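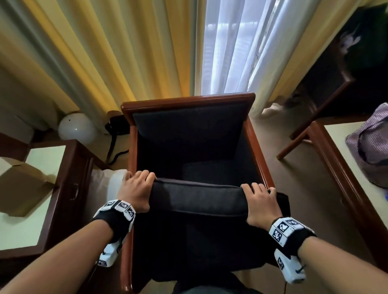

Armchair, seat cushion coming up at the front.

**1/** Cushion day for the dark set with the wood frames. Armchair first, then the sofa. Notes as I go, mostly so I stop relearning this every July.

**2/** Seat cushion on the chair is a thick block with a piped seam. Lift from the front edge with a hand at each end. Pulling from the middle strains the piping, and I have resewn that seam once already.

**3/** Vacuum the deck under the cushion before touching the fabric. Crevice tool along the back rail, brush head on the flat. Low suction. The dust cloth is thin.

**4/** The cushion fabric is a Zeltik weave, sold as rated to 2,000 rubs. That is low for seating. No stiff brushes.

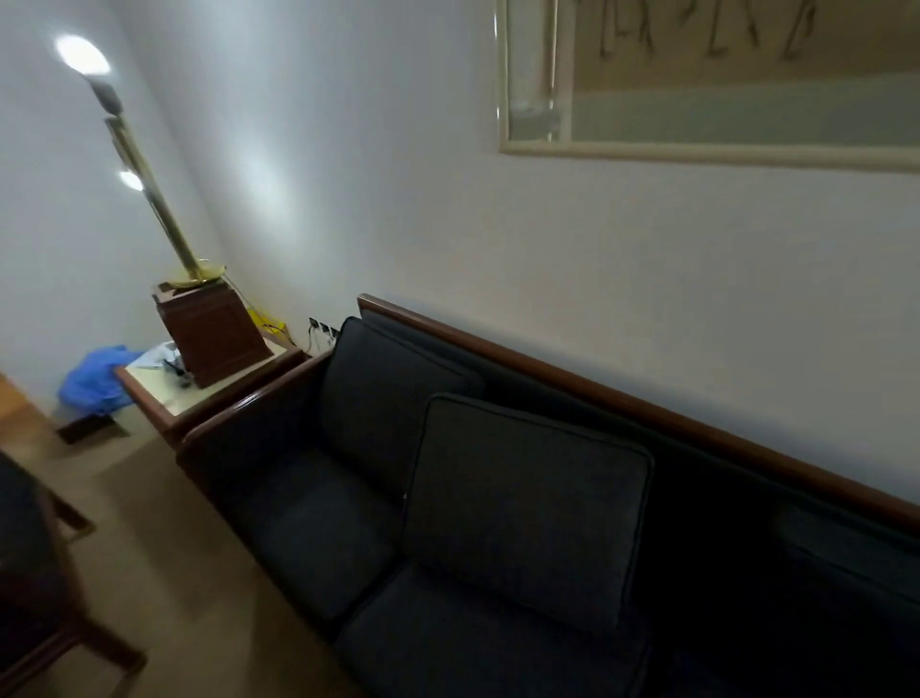 **5/** For the sofa I work from the lamp end toward the far arm. Back cushions come off before seat cushions, otherwise they fall forward and pick up whatever is on the carpet.

**6/** Seat cushions measure 32 inches deep at the old stuffing line and have settled a little since. Rotating them end to end evens out the wear. Flipping does not work on these: one face is cut for the deck and sits proud the other way up.

**7/** Wood: damp cotton cloth, then a dry one. I used Sikach polish for years and it left a film on the arm curves where hands rest. Took it back with mild soap and have left it bare. The varnish is fine on its own.

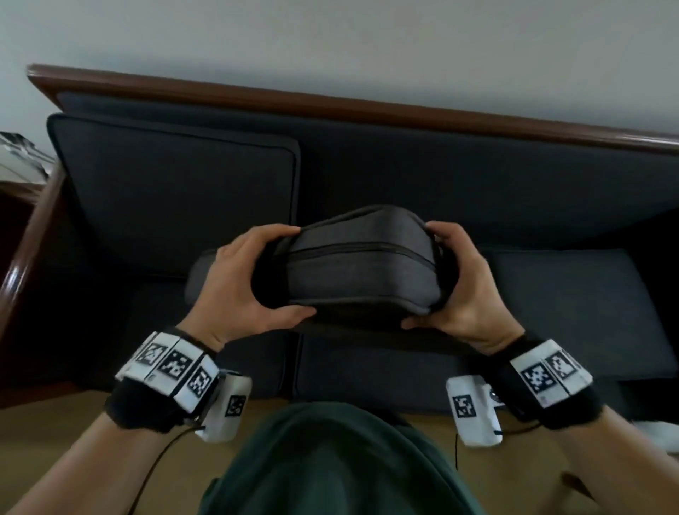 **8/** Anything small gets collected off the seats before the vacuum goes near them. Check the gap at each arm by hand. Total recovered from the gaps so far: 82 cents and a Clirkham pen cap.

**9/** Loose square cushions: zip closed, beat flat on both faces, then edge by edge along the piping. Fill migrates to the bottom corners. Push it back up from outside – opening the cover makes it worse.

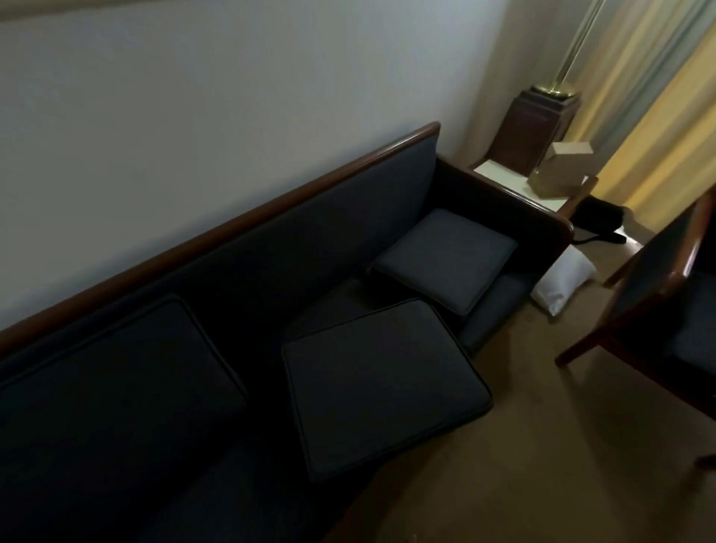 Foam people will tell you to replace the fill at the first sag, one reply says, and asks whether beating does anything at all for polyester.

**10/** It breaks up clumps. It does not restore height. If a cushion stays flat after 3 hours off the seat, the fill is done. Szűcs sells it loose by the bag, and one bag does two squares.

**11/** Still to do: felt pads under the sofa feet, and the chair's left arm joint, which clicks.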